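A Day at the Bovley Textile Mill

I have wanted to see the inside of the Bovley mill since I first bought a yard of their twill and couldn't work out how anybody got a cloth that heavy to hang that softly. So when they announced an open day for 18th March I booked the same evening, took the early train, and was standing outside the gate with a thermos well before they unlocked it. There was already a line! Mostly home sewers, a few students with sketchbooks, and one couple who had driven over from Vastach and brought sandwiches for what looked like a week.

We started in the yarn store, a long brick room that smells of wax and wool. The cones are stacked by dye lot and they are very strict about it. Two blacks from different weeks can look identical under the lamps and then show a line right across a finished jacket in daylight, so each lot stays together from the store to the cutting table. I knew this in theory from knitting, but seeing a whole wall of black yarn sorted that way made me want to go home and relabel my entire stash.

Then upstairs to the looms. Ear protectors on, and even so you feel the noise in your ribs. The oldest one still working is a Stimton from the mill's early days, bought secondhand and repaired so often that I doubt there is much Stimton left in it. It weaves slowly and makes a lovely firm selvage, and they keep it for short orders. The warp on it that morning had 2327 ends, every one drawn in by hand over two days in February. Our guide, Branislav Paulík, let us feel the tension with the flat of a hand. Like a drum skin (my husband is tired of hearing about it).

The newer looms are faster and frankly a bit less romantic, but the cloth coming off them was beautiful. They had a charcoal herringbone running that I would have carried out under my coat.

After the looms we went through finishing, where the cloth is washed, dried and pressed. It comes off the loom stiff and slightly greasy and it leaves this room as something you'd want to wear. I had always thought of finishing as a quick rinse at the end. It takes longer than the weaving! Branislav passed round two squares of the same wool, one before and one after, and a girl near me refused to believe they were the same until she had compared the weave under a magnifier.

Lunch was in the canteen, soup and dumplings and a very good poppy seed cake, and then it was on to black cloth, the part of the day I had been looking forward to most. Black is what Bovley is known for. It shows every crease and every bit of lint, and they talk about it the way other people talk about wine: blue blacks, brown blacks, a greenish one that the Bednárik workshop orders for coats. 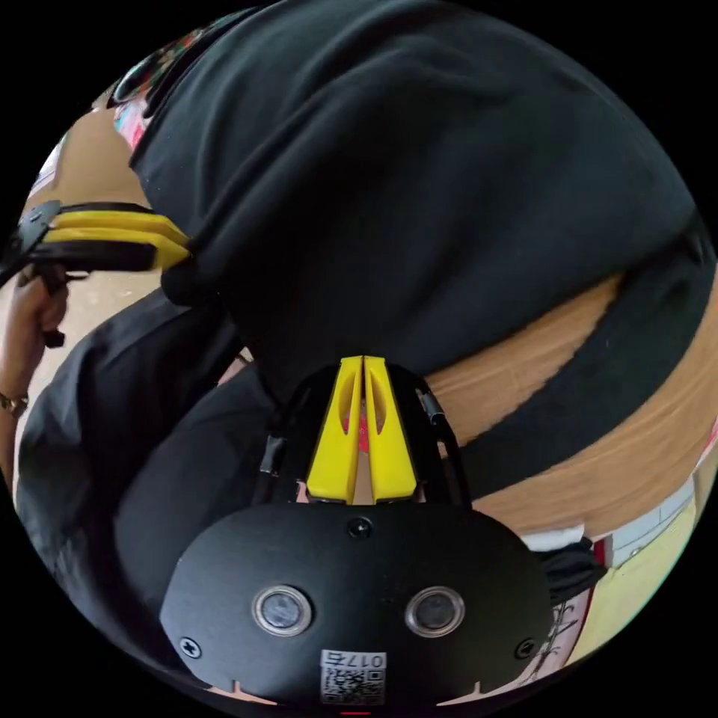
Black fabric, folds and all, on the afternoon of the visit.

We had a short session on how to judge a dark cloth before you buy. Take it to a window. Fold it and look along the fold, then crush a corner in your fist for a slow count of 6 and see how it recovers. Rub it with a white handkerchief too, and do it harder than feels polite. I tried all of this on a remnant from the bargain bin and it passed everything, so naturally it came home with me, along with two others that I didn't test at all.

The mill shop is small and gets crowded, so go before lunch if you are after something particular. Remnants are sold by weight, and mine came to 600 grams for the lot. There is also a shelf of old pattern books near the register, well worth a look, with swatches still pinned to the pages and prices penciled in the margins. 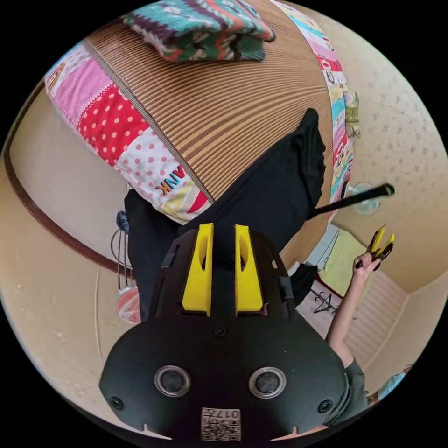

Marguerite wrote in to say that the handkerchief test only works if you dampen one corner first, and that she once lost a cream sofa to a skirt that had passed it dry. I've since tried it her way on all three remnants, and the brown black did leave a smudge, so that one is getting a soak before I cut into it.

Getting there: bus 62 from the station stops at the mill gate. Wear flat shoes, the loom room stairs are steep. Tickets include lunch, and the shop stays open for an hour after the last tour.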